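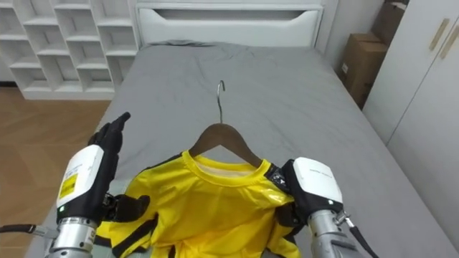
Fondendale Reader Notes is a set of 1,729 short book reviews in English, taken from the comment cards of a lending library and typed up by hand. Each record is one card. The notes cover novels only; poetry and nonfiction cards were left out at the sorting stage.

Maintainer: Margarida Teixeira. Typing and first-pass labels: Lurdes Torres, Sofia Pinheiro. Label review: Mirjam Lanz.

## Files

- `notes.csv`: one row per card
- `titles.csv`: one row per novel, 186 rows
- `labels.csv`: span labels, keyed on `note_id`
- `CHANGES.md`

`notes.csv` and `titles.csv` join on `title_id`. Text is UTF-8, line breaks inside a note are kept as `\n`.

## Fields in `notes.csv`

| Field | Type | Content |
|---|---|---|
| `note_id` | string | stable across versions |
| `title_id` | string | key into `titles.csv` |
| `text` | string | note as written, spelling not corrected |
| `finished` | bool | reader ticked "finished" |
| `stars` | int or empty | 1 to 4, as printed on the card |
| `spoiler` | bool | set during review |

Empty `stars` means the reader left the row blank. Do not read it as zero. Cards with two values circled have the lower one. 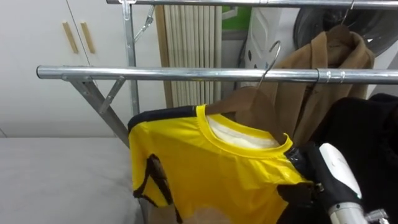 ## Labels

Spans are marked with one of three tags: `PLOT`, `STYLE`, `READER`. Spans may touch but not overlap. A sentence that retells an event and praises the prose is split at the clause.

`READER` covers anything the writer says about their own reading: where, how fast, whether they cried, which chapter they skipped.

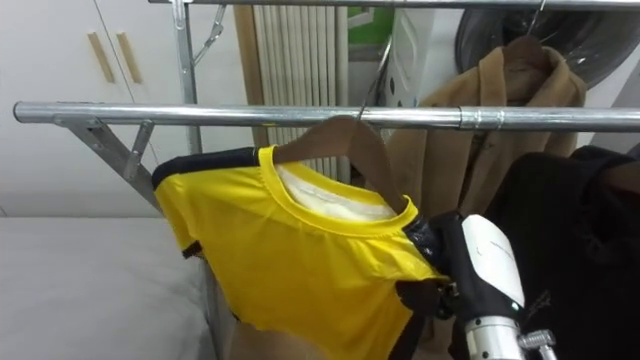
Descriptive words inside a note are tagged by what they apply to. "Colorful", "wooden" and "thin" are the usual trouble, as reviewers use them for prose and characters far more often than for objects. The test is whether the word would still hold for a plain thing in front of you. The T-shirt is yellow and the hanger is wooden in the literal sense, so a note that mentions such an object in a chapter gets `PLOT`. "The dialogue is wooden" gets `STYLE`.

## Known problems

- Notes on *Onport* and its sequel share one `title_id` in version 3. Split by hand if you need them apart.
- Lourenço Valente's novel *Jidham* was a reading group choice and is overrepresented.
- Sarcasm is not marked.
- Some long notes stop mid-sentence where the card ran out of space. The second card, if there was one, was not always found.

## Privacy

Readers' names and card numbers were removed before typing. Names of relatives mentioned in a note are replaced with `[NAME]`. Names of characters are kept.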